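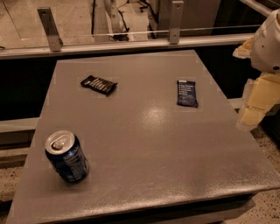

**Figure 4.** Gray tabletop with an unopened soda can and two wrapped snacks.

### 3.2 Pump tests at the Skaltton dock

I'll start with the part that gave us the most trouble, the intake. Our workboat, the Tutico, was built as a harbor tug and got her fire pump much later, so the water comes in through a sea chest that was never meant for the job. At low engine speed you'd hardly notice. Push her up to full flow and the pump starts to rattle like a bucket of gravel - air getting in, as far as I can tell.

We ran 88 pump tests in October, all tied up at the same berth with the bow monitor aimed out over the channel. The old intake grate gave us a best steady flow of 1673 gallons per minute. With the wider Ueda grate bolted on, the best run reached 2382, and the rattle only came back when the tide was very low. I was really pleased with that! I had expected a small gain at most, and I'd already told the yard so (they have reminded me).

A word on how we measured. The flow meter sits on the discharge side, just past the first elbow, and that is closer to the bend than the maker likes. We couldn't move it without cutting into the deck. I checked it against a tank fill on four of the runs and the two readings agreed well enough that I left it alone, but I'd trust the difference between grates more than either number by itself.

Wind was the other headache. Spray blew back on the crew often enough that we quit trying to measure throw distance from the deck and marked it from the seawall instead. Those distances are in the next section, along with the runs from the Oltitz basin, where the water is deeper and a lot cleaner. Weed was a constant problem at Skaltton - we cleared the grate by hand between runs, and any run where the flow dropped off partway through was thrown out and done over the same day.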